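Nokesora is looking for new players!

We're an improv theater group that makes up a full hour of scenes, songs and very bad accents every Sunday night, and we have room for a few more people on stage. Two of our longtime players are moving away in January and we'd love to fill the gap with voices we haven't heard yet.

You don't need a theater degree. Malsha Bhuiyan came to us from a call center, and Pranab Jayasinghe had only ever done school plays (he now runs our musical format, Plandomus, and is scarily good at rhyming). What we do ask is that you're 17 or older, can make rehearsal most weeks, and like listening to other people as much as you like talking.

Auditions are really a group workshop: two hours of games and short scenes led by Hashini Khan. Please don't prepare a monologue! Wear shoes you can move in and bring water. We'll take 27 people per workshop, and if it fills up we'll add another.

Players get an even split of the door after room costs. It won't pay your rent, but it usually covers dinner. Our room at the Orkach seats 52 and it's been full a lot lately, which still makes us giddy.

To sign up, send Rezaul Mridha a few lines about yourself and something that made you laugh this week. Experience is nice to mention, but leave the headshot at home.

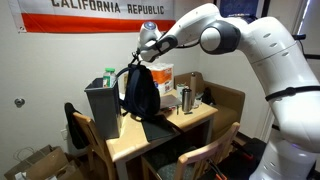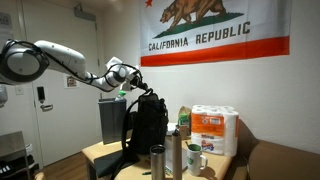
Backpack on the table, both photos.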